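Keeping the Wilden cell in order

Mihret Ejigu looks after the simulated cell called Wilden at Mernmont. It has one Franka Emika arm on a dark pedestal, a white table beside it and a set of household objects. Her job is to keep the model of the arm behaving as the controller expects.

"Most faults are in the mounting," she said. "If the base is entered 6 mm too high, every grasp is 6 mm out." 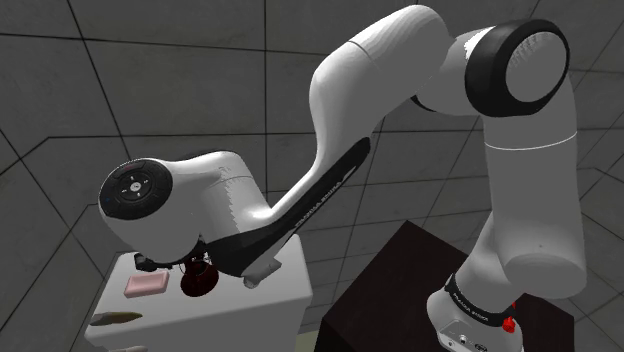

Setting up the gripper

Ejigu starts with the fingers. She opens and closes them 100 times with nothing between them and reads the joint log. The check is repeated whenever the physics step is changed.

"I want the two fingers to report the same travel. In October one lagged, and the cause was a damping value entered on one side only."

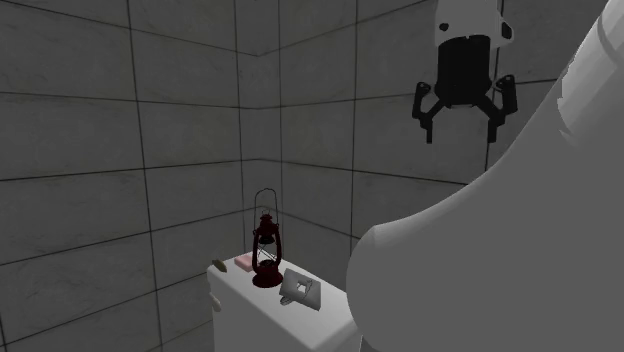 She corrected the value, reran the cycles and saved the file under a new version number, 42. Old versions are kept. The wrist view is checked last, against objects at floor level as well as on the table.
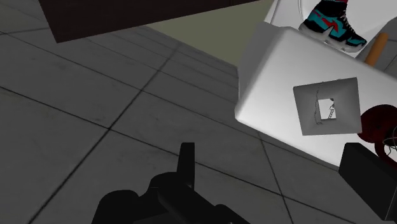
How often is the base position checked?

Every 24 hours, by a script that compares the stored pose with the reference file. "If they differ, the cell won't load," Ejigu said. "I then restore the reference and run the finger cycles again."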